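The Drawer of Manuals

My dishwasher stopped draining in March, and before I would let anyone call a repair person I announced that I had the manual. I said this with some pride. I have all the manuals. They live in the bottom kitchen drawer, the deep one that was designed for pots, and they have been moving from apartment to apartment with me for longer than most of my furniture.

It took me 46 minutes to establish that I did not have the manual for the dishwasher. I did have the manual for the dishwasher in my last apartment. I also had the manual for a bread machine I gave to Brock Cloutier when he was getting divorced and needed a project, and a warranty card for a Koner hair dryer, unmailed, with the little box for "Where did you hear about us?" still waiting for my answer.

Brock, when I called to ask whether he wanted his bread machine manual, said he had been guessing at the settings for years and had come to like the results. He did not want it. I put it back in the drawer.

I know these things are online. People keep telling me, in the voice you use for someone who still has a landline. Hạnh Huỳnh, who lives downstairs and has thrown away every piece of paper she has ever been handed, found my dishwasher's manual on her phone before I had the drawer all the way open. It was 110 pages long, of which 20 were in English. Page one told me to read all of the pages before plugging anything in. Page two told me not to let children sit on the door.

The troubleshooting section was a table with two columns. Under Problem it said "Water remains in tub." Under Solution it said "This may be normal." I have thought about that a lot since. I'd like to have it on a mug.

Hạnh then asked if she could help me clear out the drawer, and I said yes the way you say yes to the dentist. We made a pile for things I own and a pile for things I don't. The second pile fell over twice. Somewhere near the bottom was a booklet for a Fornard space heater, and on the back of it, in my mother's handwriting, was a recipe for lentil soup with the amounts left out. So now I had an argument for the drawer. Hạnh said one soup recipe did not justify the rest, and that the recipe only said "lentils, onion, the usual." I said that was how my mother cooked. It's how she gave directions, too.

We kept the heater booklet. We kept the stove and the fridge, and the sewing machine, which has a diagram for threading that I will need until I die. Everything else went into a grocery bag by the front door, where it stayed for a week in case I changed my mind.

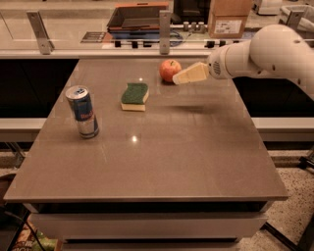

The dishwasher, meanwhile, went on not draining, so I washed everything by hand and discovered that I have opinions. I believe in washing glasses first. I believe a pan can soak overnight, and then one more night. A plain sponge like this one, green and scratchy on top and pale yellow underneath, does most of what the machine did, with less humming and a great deal more complaining from me. I also found out that I own far too many forks for someone who eats over the sink.

In the end Phong Âu from the second floor came up and looked at it. He did not ask for a manual. He lay down on my kitchen floor, reached into the cabinet next door, and said the drain hose was bent. Then he unbent it. The whole visit was shorter than my explanation of what I had already tried, most of which was reading. I offered to pay him and he asked if I had a bread machine.

The dishwasher works now, apart from a small puddle at the bottom after each load, and I have been told that may be normal. Hạnh sent me the link to the manual again so I'd have it. I printed it at work, all 110 pages, and there was plenty of room in the drawer.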